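**Paid sessions: people wanted to steer a simulated robot arm (Nerunham office)**

Posted Saturday, April 13, 2019

Skoteck is looking for people to drive a robot arm through simulated rooms while we record what they do. The recordings go into a training set for a learning system called Oltmanns, which learns to reach, grasp and place by copying human examples. There is no physical robot in the room with you. You sit at a desk with a monitor and a hand controller, and the arm exists only in the simulator.

You don't need experience with robots or games. You do need patience, since a lot of the work is doing the same short task again from a different starting position.

**What you would do**

Each session lasts 2 hours. You get a task on a card, line up the arm, do the task and press a button to end the recording. If you make a mistake, keep going and try to fix it. We want those recordings too. Please don't restart unless the session lead tells you to.

You will work mostly from the gripper camera view, so you have to be comfortable judging distance with very little around you to go by.
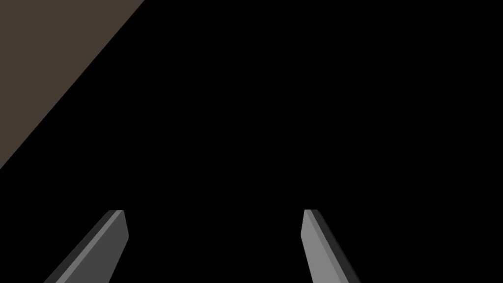 Some people find this tiring at first. The first session is half practice for that reason, and it is paid at the same rate as the others. You can take a break between recordings whenever you like.

We ask everyone to sign up for 7 sessions. They can be spread out, but all of them have to be finished before the end of October. Mornings fill up first - put down a second choice if you can.

**Who can apply**

- Age 18 or over
- Normal or corrected vision
- Able to use a hand controller with either hand
- Able to get to our Nerunham office, on the second floor of the Branthorpe building (there is an elevator)

Left-handed people are especially welcome. Most of our recordings so far come from right-handed operators, and it shows in how the system approaches things.

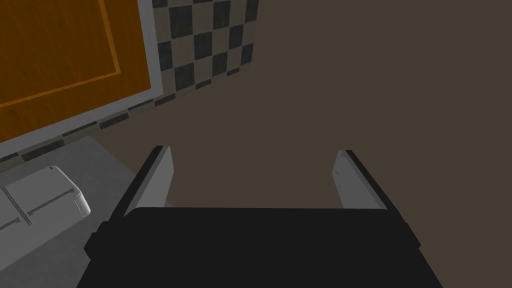 *By the data collection team, Skoteck*

**Pay and places**

We have 33 places. Pay is by the session and is sent by bank transfer at the end of each week you take part. If you stop early, you are paid for every session you finished. Parking at Branthorpe is free after you give your plate number at the front desk.

**What we record**

We keep the controller movements, the arm and gripper positions, the simulated camera views and the task result. We don't record your face or your voice. Your name is stored apart from the recordings, which carry only an operator number. You can ask us to delete your recordings until the day they are added to the training set, and we will tell you that date when you sign up.

**How to apply**

Pick up a form at the Branthorpe front desk or ask for one through the contact page on our site. Tell us which hand you prefer and which times suit you. We answer every form, including the ones we have to turn down - if all places are taken, we can put you on the list for the next round.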